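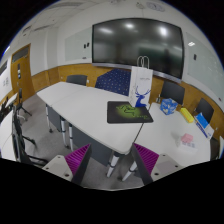 Clundemby, November, and the heating in the studios off again. Nafula had her coat on over her other coat.

The piece was called 2862 because that was how many nights her mother had worked at the Melteck laundry before her knees went. Nafula had got the number off the payslips. She'd wanted a title with words in it but nothing came, and the form had to be in by four, so she put the number and that was it, that was the name.

Two channels. One of her mother's hands folding a sheet. One of her mother asleep in the chair with the telly on, filmed from the kitchen doorway, the sound turned down so you only got the fridge.

Stella Sang came at half ten. Stella who ran the Lostico, who had given Nafula her first wall, eight years back, between the toilets and the fire door. She had brought pastries and didn't take her gloves off to eat one.

"Play it me," she said.

Nafula played it. 16 minutes. She looked at the side of Stella's face the whole time, which she had promised herself not to do.

The hands went over and over. The sheet got smaller. In the chair her mother's mouth fell open and a bit later it shut.

"Does she know?" Stella said, when it was done.

"Know what."

"That you filmed her sleeping."

A bus went by underneath and the window buzzed. Nafula got up and moved a cable that was fine where it was.

"She knows about the hands."

"Right."

"She did the hands on purpose. She put cream on first. Rings off, then rings on, then off."

"And the other one."

"I was going to tell her."

Stella folded the pastry bag in half, then again. She was good at waiting. It was most of her job, she'd said once, waiting in rooms with people until they told her what was wrong with the thing.

"Tóth wants it," she said. "Both screens. He won't take the hands on their own, I asked him already. He says the hands on there own is an advert for soap."

"It isn't."

"No. But he says so and it's his building."

Tóth's building. Nafula had been in it twice. White all the way up, and a woman at the desk who said your name back to you slowly as if she was checking it for damage. Everybody she'd been at college with would have to come and look. She had thought about that more than she'd thought about the edit, some weeks.

"When does he need to know?"

"Tonight. He's printing."

After Stella went she watched the sleeping one by itself. No hands. She'd thought it was tender when she shot it. She had stood in the doorway with the camera against her chest and hardly breathed and thought, this is the most I've looked at her in years. Now she noticed the slipper. One on, one off, and the bare foot tucked behind the other ankle, hiding. Her mother never let anyone see her feet. Not at the beach. Not at the hospital even, she'd made the nurse turn round.

She got the 400 bus out to the estate. Stood up the whole way though there were seats.

Her mother opened the door already talking. The man next door, the bins, had she eaten. There was rice. Nafula ate rice in both coats and her mother told her to take one off, she wouldn't feel the benefit.

"Mum. The film."

"My hands film."

"There's another bit to it."

She put the laptop on the arm of the chair, the same chair, and pressed play and went and stood in the kitchen doorway. Realised where she was standing. Came back and sat on the floor.

Her mother watched with her glasses pushed up on her head so she couldn't have seen much. Then she pulled them down. She leant in. The fridge hummed in the film and in the kitchen, not quite the same note.

It took a long time, seven minutes, eight. Nafula picked at the carpet.

"I look like my mother," her mother said.

"Do you?"

"When she was dead. When we had her in the front room." She said it quite lightly. She touched the screen with one finger, down in the corner, where the foot was, and left a smear of cream on it. "You could of covered my foot."

"I didn't see it."

"You were looking straight at me."

"I know. I didn't see it, though."

The film ran out and went back to the start by itself, the way she'd set it to for the gallery. Her mother didn't look away. Her own foot, the real one, in its slipper, went slowly back under the chair.

Nafula's phone was going in her outside coat. Stella, or Tóth, or someone who worked for Tóth. Ten past six. She let it ring.

"Is there more rice?" she said.

"There's always more rice," said her mother, still watching. "Shh. I want to see if I wake up."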